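Notes from the Cell: Looking After the Hand Grippers

2022-01-17

A lot of you wrote in after the last newsletter asking what we do all day when the grippers aren't out collecting, and the short answer is that we clean them, tighten them and argue about tape. So this time I'm giving over my whole slot to upkeep. If you only ever pick a gripper up and put it down again, please read at least the part about markers!

First, the finger pads. The yellow-orange ones we use now are the ribbed kind, and I love them, but the fins pick up everything. Lint, dust, little crumbs of foam from the packing cases. I go over them at the start of each shift with a soft toothbrush and a damp cloth, brushing along the fins and never across. Don't use alcohol. We tried it in August on the set that lives at the Nandcombe bench, and inside a couple of weeks the pads felt chalky and had started to split at the roots. Plain water with a drop of dish soap has been fine ever since.

While the brush is out, bend each pad back with your thumb and look at the bottom few fins. That's where they tear first. A nick in one fin I'll let go, but two torn fins next to each other and the pad comes off. We always change both sides together. I know it feels wasteful (I have a drawer full of perfectly decent left pads, and I'm not proud of it), but an old pad facing a new one pulls the grip to one side and you'll spend the afternoon wondering why everything slips.

Now the markers, my favorite subject. Each mounting plate carries a small square black-and-white marker near the base of its finger, and the software reads the gap between the fingers from those two squares. If one lifts at a corner, the width reading starts to wander. It doesn't stop, it just gets quietly worse, and you may not notice until you're home. In our worst case we had to throw out 186 recordings over a marker that had curled up on one side. I still think about that batch.
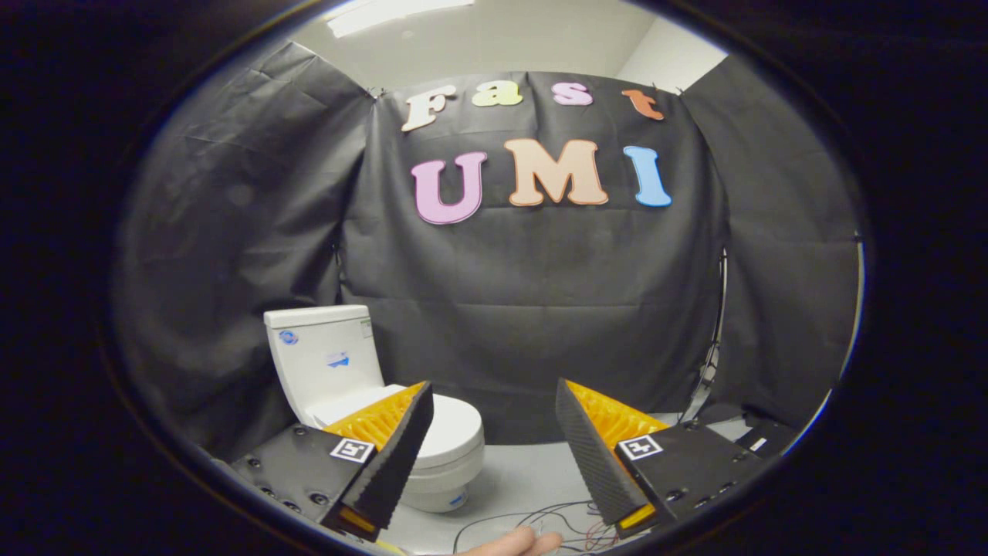
So here's the routine I'd like everybody to follow. Before the first recording, open and close the jaws all the way, slowly, five times, and watch the width trace on the laptop. It should be smooth, with no steps in it, and it should come back to the same number when the fingers meet. If it doesn't, check the markers, then the lens, then the screws, in that order. Nine times out of ten you won't get past the markers.

When you do need to replace one, peel the old one off, scrape the glue away with a plastic card and dry the plate properly before the new one goes down. Matte prints only, please. Somebody ordered a glossy sheet last year and every ceiling light in the building showed up as a white blob in the middle of the pattern. Press from the center out, leave it for ten minutes, and then redo the calibration. Yes, even if it looks as if it's in exactly the same place. It isn't!

Screws next. The plates have a long row of holes and plenty of fasteners, and they work loose at different speeds. I check mine every Friday with the short hex driver and put a dot of paint marker across each head so I can see at a glance if it has turned. Snug is enough. The holes strip easily, and a new plate has to come from Zawadzka, and that's never quick. Our service log is at 2121 entries now, and if I had to guess at the most common phrase in it, I'd go with "screw tightened, no other fault."

Cables deserve a grumble too. They end up on the floor no matter how the day starts, and then a chair rolls over one or a shoe catches it. Please coil them loosely at the end of a session and don't wrap them around the handle, which puts a hard bend right at the plug. We've started putting a date tag on each lead. The Nonero cart has the spares, and if you take the last one, write it on the board.

The lens gets a blower first and a microfiber cloth second. Your T-shirt doesn't count. I'd also like people to look at the edges of the picture and not only the middle, as a greasy thumbprint way out at the rim can sit there for days.

One last bit of housekeeping. We've set the pad change at 3000 grips, and the Nustar set is at 792, so that one has a good long way to go. The counter only works if you reset it when you fit new pads, and I've found it sitting at silly numbers twice this month. Reset it, initial the sheet, and drop the old pads in the gray tub by the door. New toothbrushes are on order and should be in the supply cabinet by Thursday.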